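Rukex发布抓取规划软件Sabatier新版，重点改进软质表面上的取物

4月2日，星期日

机器人软件公司Rukex发布了抓取规划软件Sabatier的新版本。这次更新主要针对一类常见的家居场景：物体放在沙发、扶手椅、床垫等软质表面上，机械臂需要从上方接近并取走。公司同时公开了一套仿真场景和相应的测试脚本，用户可以在自己的机器上复现发布说明中的全部结果。

旧版Sabatier把承托面当作平面处理。物体放在桌上时，这种做法速度快，误差也小。换成带绗缝和纽扣的坐垫，表面有起伏，软件估计出的接触高度常常偏高或偏低。偏高时手指合拢落空，偏低时指尖压进垫子，控制器检测到阻力后中止动作。

“我们收到的问题报告里，这一类占了很大比例，”负责规划模块的工程师Yiğit Güler说，“用户通常以为是夹爪力度的问题，调了半天参数，最后发现是高度估错了。”

新版改为在物体周围取一小片区域，单独拟合局部表面，再由拟合结果给出手指下探的深度上限。物体的点云与织物图案的分离也重新做过。据Güler介绍，大花图案对原来的分割模块干扰明显，颜色鲜艳的花朵边缘容易被误认成物体轮廓，所以测试场景特意选了印花面料的座椅，上面放一架小型航天飞机模型。

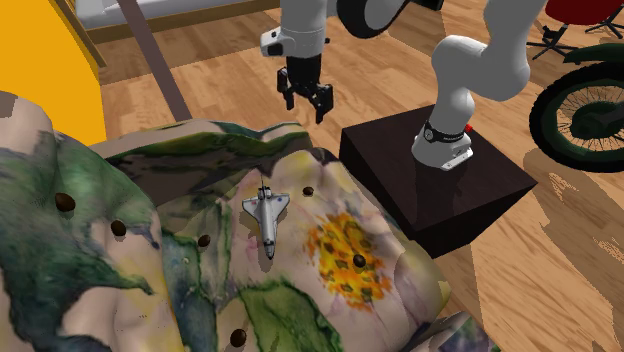 规划流程分为两段。第一段把机械臂移到预备位姿，只检查连杆与周围家具的碰撞；第二段从预备位姿下降到抓取点，允许指尖与软质表面有轻微接触，但不允许与物体以外的硬物接触。两段之间可以插入一次重新感知，如果物体位置与先前的估计相差超过阈值，第二段会重新计算。这个阈值默认开启，可以在配置文件中关闭。

公开的测试集由2,000个初始布置组成，分属24个房间模板，物体的朝向、位置和光照各不相同。每次规划最多允许700毫秒，超时按失败计。Rukex没有给出与其他软件的对比数据，发布说明里只列出了新旧两版在同一测试集上的逐项结果。其中旧版能完成而新版失败的布置有214个，均附有编号，方便用户逐一检查。

Güler说，这214个布置大多集中在两种情况：物体紧贴靠背，或者物体有细长的突出部分。前一种情况下，局部拟合的区域会跨到靠背上，得到的表面倾斜过大；后一种情况下，候选抓取点偏少，规划器有时选中了较薄的一端。团队打算先处理第一种，办法是在拟合之前加一步折线检测，把坐垫和靠背分开。

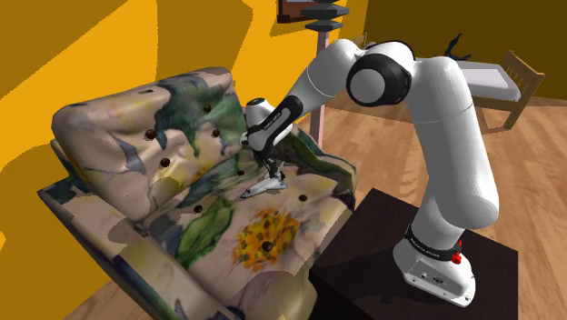

Sabatier测试场景：夹爪指尖接触扶手椅坐垫处的小型物体。图为仿真画面。

位于Drirkemstead的系统集成商Zarnska从1月起试用测试版。该公司的软件主管Jarmo Pelkonen表示，对他们来说，最有用的改动在日志部分。旧版规划失败时只返回一个错误码，新版会把失败发生在哪一段、哪两个几何体之间判定为碰撞一并写出，还可以导出成场景文件，在仿真器里重新打开。

“以前要自己写脚本去猜是哪根连杆的问题，”Pelkonen说，“现在直接看文件就行。”

他也提到了试用中遇到的不便。新版的配置文件格式与旧版不兼容，转换工具能处理大部分字段，但自定义的夹爪描述需要手工修改。另外，局部拟合对深度图的噪声比较敏感，Zarnska在仿真中加入噪声后，不得不把采样区域调大，规划时间也随之变长。Rukex回应说，夹爪描述的自动转换会在下一个小版本中加入，采样区域的自适应调整目前还没有时间表。

软件界面方面，改动不多。可视化窗口增加了拟合表面的叠加显示，可以用颜色区分允许接触和禁止接触的区域。命令行工具新增批量运行选项，结果以表格形式输出。Python接口的函数名保持不变，返回值中多了一个字段，记录规划所用的表面模型。

新版暂时只支持单臂和两指夹爪。双臂协同的分支仍在开发，代码没有随这次版本公开。使用吸盘的用户可以继续使用旧版，旧版的错误修复会照常提供。

现有授权用户可以免费升级，安装包和测试集已放在Rukex网站的下载页面。测试集可单独下载，不需要授权。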